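Pesquisar neste sítio Introduza o termo a pesquisar Pesquisar

Loiça que Volta – Relatório intercalar para o Fundo Jovcombe
Segundo período de apoio, até ao fim de maio

Caros amigos do Fundo Jovcombe,

Já devia ter mandado estas páginas antes da Páscoa, e peço desculpa pela demora, mas a primavera é a nossa época alta e toda a gente se lembra de fazer festas ao mesmo tempo. Aqui vai, então, o ponto da situação do empréstimo de loiça reutilizável, com as coisas boas e com as outras, que também as há.

Neste período saíram 68 empréstimos da nossa sala na rua Mangubat, desde batizados pequeninos até ao arraial da escola de Surkdale, que nos levou quase tudo o que havia nas prateleiras. Temos agora 271 pratos em circulação, contando os rasos e os de sopa, e a maior parte volta em bom estado e até razoavelmente passada por água (as famílias são muito cuidadosas, mais do que eu própria seria depois de uma festa de anos). As quebras foram poucas e quase todas no transporte. Os pratos de sopa são os que mais sofrem, porque encaixam mal uns nos outros e vão a dançar dentro das caixas.

O que nos tem ocupado mais, como já vos tinha dito por telefone, é o caminho entre o lava-loiça e a prateleira. Até ao inverno secava-se tudo em cima de panos, em duas mesas, e a loiça ficava ali de um dia para o outro à espera de quem tivesse tempo para a arrumar. Quando calhava haver duas devoluções seguidas, era um aperto. Com a verba deste período decidimos mexer nessa parte primeiro e deixar as prateleiras novas para depois do verão.

A ideia é simples e demorou muito a acertar, como costuma acontecer com as ideias simples. Cada posto de secagem passa a ter um escorredor e, encostado a ele do lado direito, um tabuleiro de cartão baixo. Os pratos escorrem de pé; o que é miúdo e já está enxuto – talheres de servir, tampas, os saleiros – vai para o tabuleiro e segue dali para a caixa da família seguinte. Escolhemos o cartão porque custa pouco, porque a papelaria Zedeck nos guarda as caixas e porque, se se molhar, vai para a reciclagem e corta-se outro. As paredes baixas foram um pedido de quem arruma, para se ver logo o que lá está dentro sem ter de andar a remexer.

O posto, com o escorredor à esquerda e o tabuleiro à direita: 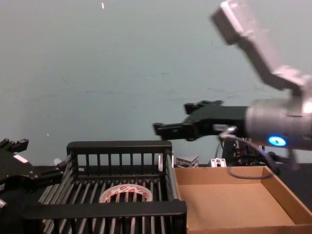
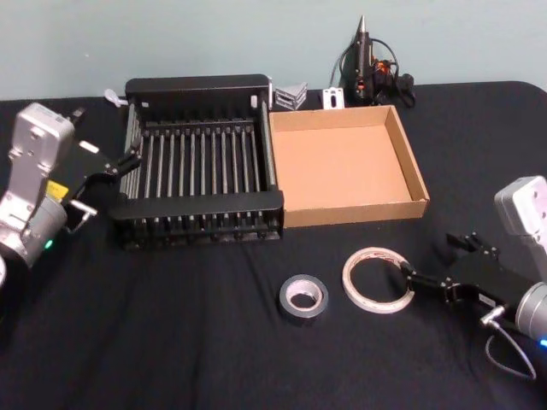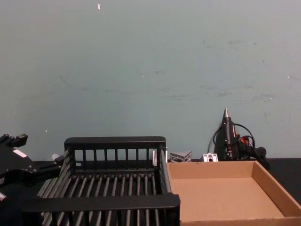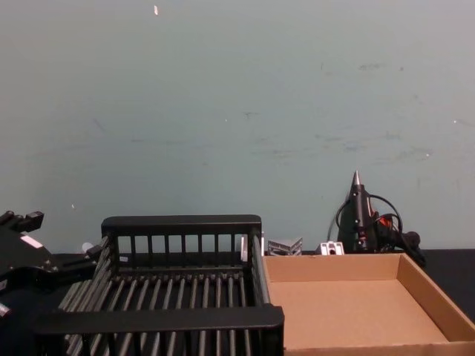
Munther Smadi leu o rascunho deste relatório e pediu que ficasse escrito que, para ele, o tabuleiro devia estar mais afastado, pelo menos um palmo, pois um prato fundo tirado à pressa ainda pinga pelo caminho e o cartão é o primeiro a apanhar com a água. Acrescentou que o escorredor lhe parece bem como está e que, por ele, não se gastava nem mais um cêntimo nessa peça.

Tem a sua razão, e vamos experimentar assim durante o mês de junho. O meu receio é que, com o palmo de distância, as tampas voltem a ficar pousadas pelo meio, que era precisamente o hábito que queríamos perder. Também falámos em forrar o fundo do tabuleiro com um pano fino e talvez seja esse o meio-termo, embora seja mais uma coisa para lavar no fim do dia. Depois vos conto.

Quanto a contas, a parte da secagem ficou por cerca de 86 euros, muito abaixo do que tínhamos previsto na candidatura, e o mapa de despesas segue em anexo com os recibos todos (falta um, o da fita-cola e do cordel, que hei de encontrar). Gostaríamos de passar o que sobrou para a compra de caixas de transporte com divisórias, por causa dos tais pratos de sopa. Se preferirem que façamos um pedido formal de alteração, digam-me, por favor, qual é o formulário certo, que no ano passado enchi o errado com muito empenho.

Ficou por fazer a folha de instruções que acompanha cada empréstimo. Temos um texto, mas está comprido e escrito por mim, o que explica uma coisa pela outra. Precisa de ser cortado a uma página, com letra que se leia à luz de uma cozinha, e traduzido para inglês e árabe. Contamos tê-la pronta antes das festas de agosto. As etiquetas das prateleiras também se atrasaram, e aí não há grande desculpa, foi mesmo falta de uma tarde livre.

Para o próximo período prevemos montar o segundo posto de secagem, igual ao primeiro ou já com o palmo do Munther, conforme correr a experiência, e comprar oito travessas grandes, que é o que mais nos pedem e o que menos temos. A escola de Surkdale já reservou para setembro.

Muito obrigada pela paciência e pela confiança, e apareçam quando quiserem. Estamos quase sempre na sala a partir das três da tarde, e há café.

Com um abraço,
Liesbeth Verhoeven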